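件名: Re: [translators-ml] 用語集の「どうぞ」の扱いについて

皆さま

Clemdaleです。水曜日の夜にいただいたメールを、二回読みました。返事が遅くなり、申し訳ありません。

> Rurumの説明書では、「please」を全部「〜してください」と
> 訳しています。一ページに何回も出てきて、読むと疲れます。
> 用語集の規則を変えてもよいでしょうか。それとも
> お客さまの指定なので、このまま守るべきでしょうか。

私は規則を変えることに賛成です。ただし、全部を一度に変えるのは心配です。

私の母語では、命令形だけの文はとても冷たく聞こえます。それで日本語に訳すときも、はじめのころは必ず「ください」を付けていました。Hellströmの仕事をしたとき、校正の方から、手順の文は「押します」「外します」でよいと教えていただきました。そのときは少し驚きましたが、自分で声に出して読んでみると、たしかに手順の順番が分かりやすくなりました。 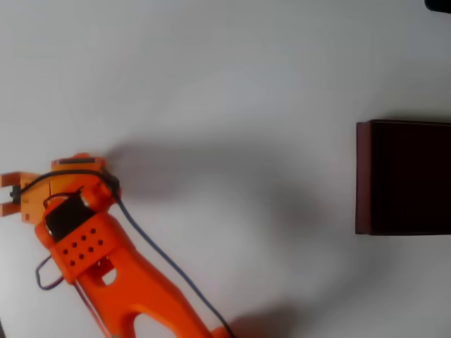 しかし、注意や警告の文は別だと思います。「電源を切ります」と書くと、読む人がするのか、機械が自動でするのか、あいまいになる場合があります。Visardの前の版には、この問題がある文が5か所ありました。私が訳した文も入っていますので、他の人のことは言えません。

そこで、次のように提案いたします。

・手順の文は「〜します」にする。
・注意と警告の文は「〜してください」「〜しないでください」を残す。
・お問い合わせの案内など、お客さまに直接お願いする文も「ください」を残す。

翻訳メモリには、古い訳が100件以上残っています。一括置換はしないほうが安全です。「ご了承ください」や「お待ちください」まで変わってしまうと、直すのに時間がかかります。新しい原稿に出てきた文から、順番に直すのはいかがでしょうか。

もう一つ質問があります。「下さい」と漢字で書いてある訳が、古いファイルにときどきあります。補助動詞のときはひらがな、物をもらうときは漢字、という理解で正しいでしょうか。学校ではそう習いましたが、お客さまの表記の決まりに何も書いていないので、自信がありません。

お客さまの指定かどうかは、私も分かりません。12月の打ち合わせの記録を持っている方がいらっしゃいましたら、該当する部分をこのリストに流していただけますか。記録に指定があれば、もちろんそちらに従います。

私の日本語に変なところがありましたら、遠慮なく直してください。

よろしくお願いいたします。

Clemdale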